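5.3 Wrist cable faults in the steamer task

The largest single group of unplanned stops at the Dridside bench came from the wrist camera cable. We had expected grasp errors to dominate. This section sets out what the fault was, how we found it and what we changed. Figure 7 shows the bench with the arm over the plate and with the gripper held off to the left.
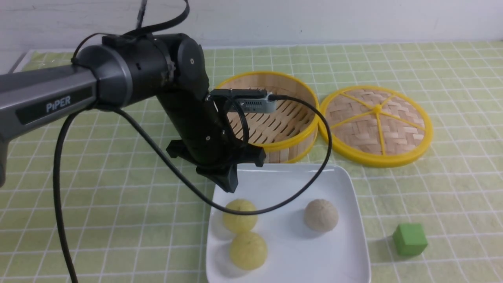

Figure 7. Steamer task, Dridside bench. (a) Gripper above the plate, wrist camera cable in view.

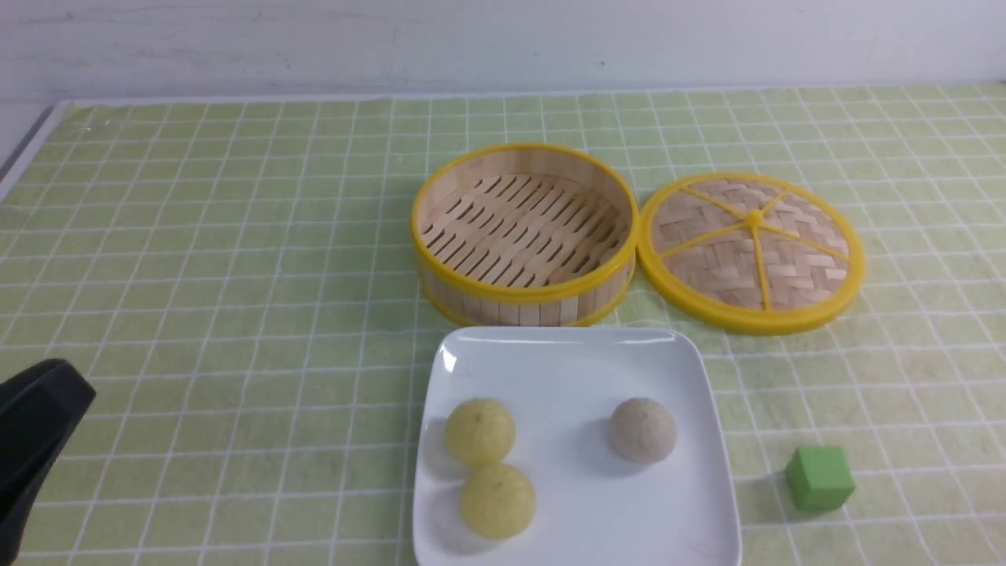

Page last changed: Wednesday, October 30, 2024

(b) Gripper to the left of the plate. Basket, lid, plate and buns are on the gridded cloth in both panels.

5.3.1 Task and setup

The steamer task asks the arm to pick up the buns one at a time from a square plate, place each one in an open bamboo basket, and then set the lid on the basket. The three buns are two yellow and one grey-beige. The order is given by a typed instruction, so a trial may start with either colour. A small green cube stands on the cloth to the right of the plate and is never named in the instruction. Touching it is logged but does not end a trial.

Control runs through Thepsuriya, our in-house motion layer, which takes target poses from the policy and turns them into joint commands. The policy, Osinano, reads a head view and a wrist view at each step. It was trained on 2771 teleoperated demonstrations, all recorded at Dridside. We then ran 600 autonomous trials of the steamer task. No demonstration data from the second site, Brusport, was used in this part of the work.

The wrist camera sits on top of the gripper mount. Its cable plugs into the side of the camera module, and in the original layout it was left with enough slack for the wrist to turn through its full range. When the gripper was low over the plate, the slack hung out to the right and came back across the plate in a wide loop, as in Figure 7(a). During the demonstrations the operators had learned to work around it. They tended to lift the wrist a little before moving sideways, and when asked later they said they had done this without thinking much about it.

5.3.2 What went wrong

In 39 of the 600 trials the cable touched an object or a part of the arm hard enough to change the outcome. We split these by what happened next.

In 26 trials the wrist camera connection dropped. The cable was pulled while the forearm was extending toward the basket, and the plug moved in its socket far enough to lose the link. The plug did not come fully out in any of them, and this made the fault hard to see from the operator's chair. The other 13 trials kept a live image. In nine of them the cable dragged or rolled a bun, usually the yellow one farther back on the plate. In the remaining four the cable caught the rim of the basket and the operator pressed the stop button before anything tipped over.

The camera dropouts are the more serious group. Thepsuriya should halt the arm when either view is lost. It did so in nine of the 26. In the other 17 the arm went on moving, because the camera driver had not reported a lost device. It had kept handing out the last good image, each time with a fresh timestamp. The watchdog looked only at the age of the timestamp, saw a recent one, and let the motion go on.

From the policy's side, the wrist view had stopped changing while the head view still moved. Osinano had never seen this in training. Its usual response was to keep lowering the gripper, as the frozen image showed a bun that was always a little too far away to grasp. In most of these trials the fingers ended up pressing on the plate until the joint torque limit tripped. In two of them the plate cracked. No person was hurt. The operator's hands are kept outside the marked work area during autonomous runs, and that rule was followed in every trial we checked. Even so, an arm that moves on a stale image is a hazard whether or not anybody is within reach, and we stopped all autonomous running at both sites until it was fixed.

5.3.3 Why it was missed

The fault had been present for some time before we named it. Three things hid it.

First, the trial sheet had no entry for it. Operators chose from a short list of causes, and a dropout with the fingers on the plate was nearly always marked as "missed grasp" or "low approach". We spent the better part of two weeks adjusting the grasp height on the strength of those labels. The adjustment made no difference, and we later removed it.

Second, a stopped trial was normally followed by a reset, and part of the reset was to restart the camera driver. The restart brought the link back, so by the time anyone looked at the live wrist view it was fine.

Third, the summary video saved for each trial came from the head view alone. The wrist view was stored as well, but at full rate and in a separate folder, and it was seldom opened. The frozen images were found by accident, when one of us was making thumbnails of the wrist view for another purpose and saw a long row of identical ones.

After that we ran a simple check over every stored trial. Two wrist images in a row from a live camera are never quite the same, even when nothing moves, as there is always a little sensor noise. We flagged any run of images that matched bit for bit. We then watched each flagged trial from start to finish, together with every trial marked as a failure for any cause. The counts given above come from that second viewing and replace the operator labels. Two people did the viewing separately and talked through the trials where they did not agree, most of which were about whether the cable or the fingers had moved a bun first. Trials that could not be settled were left out of the 39, so that figure should be read as a lower bound.

5.3.4 Cable layout

We tried three layouts. The first was a shorter cable on the same route. It cleared the plate, but it went tight when the wrist turned fully toward the lid, and it loaded the plug in the same way as before. We dropped it after one afternoon.

The second was to tie the slack to the forearm with hook-and-loop straps. It worked well for a day or so. The straps then crept down toward the wrist and the loop came back - smaller, but in the same place.

The third, which is the one now in use, has a fixed clamp next to the camera module and a second clamp partway up the forearm, with the slack held between them in a flat curve on the upper side of the link. The first clamp takes any pull on the cable before it reaches the plug. The second keeps the curve from sliding. The cable still moves when the wrist turns, but it stays above the fingers at every pose the task needs. We checked this by hand with the motors off, moving the arm to each corner of the work area in turn and looking at the clearance to the basket rim.

The thicker cable that hangs from the arm on the side away from the basket was left as it was. It lies across the cloth when the arm is low, and we found no trial in which it had affected a result. It is on our list all the same, as a wider task area would bring it closer to the objects.

5.3.5 Changes to the watchdog

The cable was the trigger, but the stale image was the real fault, and a new cable route would only have made it rarer. We made two changes in Thepsuriya. The watchdog now compares image content as well as timestamps, and halts the arm if a short run of images from either camera is identical. It also reads a frame counter straight from the camera and ignores the time set by the driver. Either test alone will halt the arm.

A halt now holds the last joint position with the brakes on. The earlier behaviour was to go back to the rest pose, and we think this was a mistake. A return move made with one camera missing, and with the cable possibly caught on something, is still a blind move. The operator has to look at the bench, clear it if needed and release the arm with a key switch.

We tested the new watchdog by pulling the plug by hand at set points in the task, with the basket and plate taken off the cloth. It halted the arm each time. We also fed it a recorded stream with a frozen section in the middle, and it stopped there as well. There was one false halt during the tests, when the lens had been covered with a cap and the image was fully black. We have kept that behaviour, as a covered lens is a good reason to stop.

5.3.6 Effect on the results

The results in Section 5.2 include all 600 trials, with cable faults counted as failures. We did not take them out. A reader who wants to judge the policy apart from the hardware can do so from the per-trial table, where each of the 39 is marked.

One effect we cannot correct for lies in the training data. The operators' habit of lifting the wrist before a sideways move is present throughout the demonstrations, and Osinano has picked it up. With the cable clamped the lift serves no purpose, and it adds time to each transfer. It may also have kept the number of cable faults lower than it would otherwise have been. We do not know by how much. New demonstrations are being recorded at Brusport with the clamped layout, and the operators there have not been told about the lift.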